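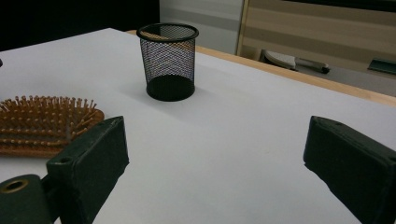
Gripper tips from the Plurcombe shed

Start your gripper on a mesh pencil cup. It's light, it forgives a clumsy close, and if you knock it over, who cares! I open the fingers as wide as they'll go and come in slowly - a hairbrush is the harder one, so leave that for later.

Wrap 2 turns of grippy tape on each finger and check the screws every 12 grabs or so. Mine had worked loose by March, and the colour of my language was something else.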